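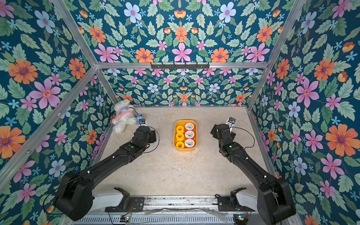 The cell from the front, both arms powered and the tape tray in the middle.

I have had the keys to cell two since May, which mostly means I am the one who gets the message when an arm stops where it shouldn't. A couple of people have asked me to write down what I do to it, so I'm putting it here where I can find it too.

The left arm had been landing a little off for most of a week. It would go down for a roll of thread tape, close on one side of it first and push it along the floor before it got a grip. The right arm was fine. When only one arm is off, I leave the software alone and start with the bolts.

The shoulders sit on white brackets and the brackets go onto the base rail at the front. There is a slotted track along the top of that rail, handy when you are building the thing and a nuisance afterwards, as a bracket that isn't tight can creep along it. I put a pencil line on the rail beside each bracket when I took over. The left one had moved by the width of the line. I backed the bolts off, slid it home, and did them up again a bit at a time, going side to side. Then I wiped off the old pencil mark and drew a new one, so I won't be fooled by a smudge next time.

After that I went over the arm itself. I do this with the power off and the arm propped on a block of foam, starting at the shoulder and working outward. Grab each link, try to rock it, feel for a click. The elbow was solid. The wrist had a tiny bit of play in one screw and I tightened it. I also pushed every cable clip down with my thumb. If one pops loose, the cable finds its way into the elbow, and I replaced one of those cables in my first month and don't want to do another. The loop at the wrist needs to stay loose enough that the joint can turn all the way without pulling on the plug.

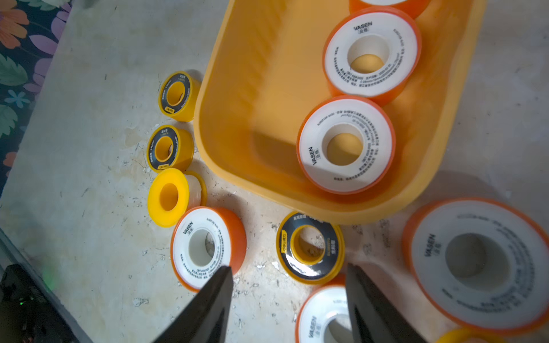

Camera focus is the next job, and I always do it after the mechanical work, never before. The wrist cameras have a small lens ring that can turn by itself if the arm runs long enough. I used to check focus with a printed chart from Darkix, but the chart got bent and then it got lost. Now I lay tape rolls out on the floor of the cell, some in the tray and some out of it, and open the gripper above them. If I can read the VASEN name on the white faces and the little deli mark on the black ones, the lens is near enough. The fine print going around the hole is harder, and I look at that last. Having rolls close up and rolls further back tells me which way to turn the ring. When I'm happy I put a dot of paint marker across the ring and the housing.

Hemant Gautam, who had the cell before me, used to set focus with the arm parked in its home position. I tried his way and didn't like it. Home is too high, and you end up with a nice sharp picture of things the arm is nowhere near. I set mine at picking height.

Then the fingers. Both fingers come off the gripper with two screws each. I clean the inner faces with a damp cloth and then a dry one. Tape leaves a film of dust on everything over time, and the fingers start to slip on the smooth rims before you can see anything wrong with them. I check that the tips meet evenly by closing them slowly on a strip of paper. If the paper tears on one side and slides out on the other, a finger is on crooked. The left gripper passed on the second try, once I had cleaned some grit out from behind one finger.
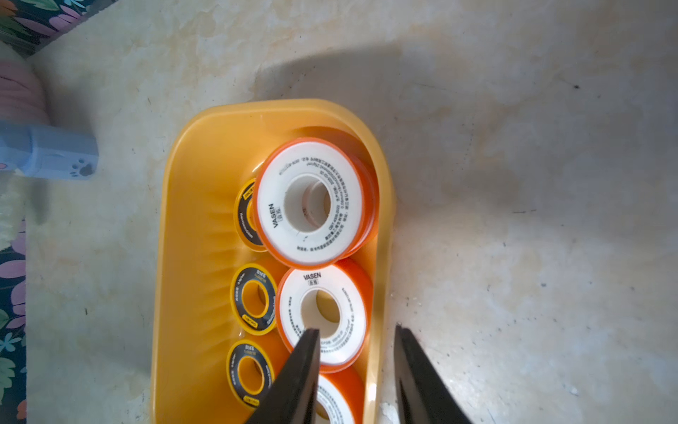 The written schedule we got from Stostamitz says to change the finger screws every 2000 cycles. I change them at the same time as the cleaning if the heads look chewed, and otherwise leave them. What I do stick to is the short check every 300 cycles: pencil lines, cable clips, wrist screw, lens dot. It takes me less time than making coffee. I keep the count in a notebook, as the counter in Cledavora goes back to zero whenever someone restarts it and people restart it a lot.

Two other things from this round, for my own memory. The plug on the left control board was seated but not latched. The LEDs were lit and everything seemed to be working, so I only noticed when I moved the wires to sweep underneath. I latched it and wrote it on the list. Also, the rail has vent slots along its lower face and they had collected lint. A dry paintbrush gets it out. Please don't use compressed air there, it only sends the lint further in.

To finish I empty the tray and put it somewhere awkward, off to one side and turned a little, and run 22 slow picks on the tray rim with each arm. The middle of the floor is easy and doesn't tell me much. Toward the back the arm is stretched out, and any slack left in the shoulder shows up at the fingertips. I stand at the stop button with the speed at 60 percent and watch the gap between the fingers and the rim. 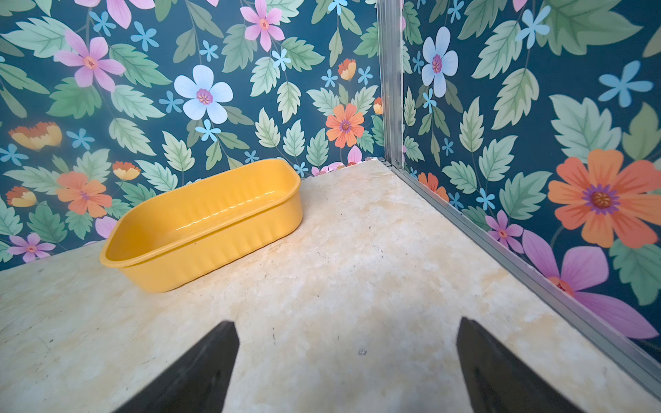

Empty tray near the back wall, fingers open, seen from the wrist.

The left arm came down square on every one of its runs. The right arm had one where it touched the rim early, and I repeated the set and didn't see it again. I've noted it anyway. If it comes back I'll start with that bracket.

Still to do: order spare cable clips (the small white ones, Chauhan has the part number), find a proper replacement for the focus chart, and give the floor a better scrub than it got today. The scuffs in the lower middle, between the two arms, don't come off with water and I haven't tried anything stronger yet.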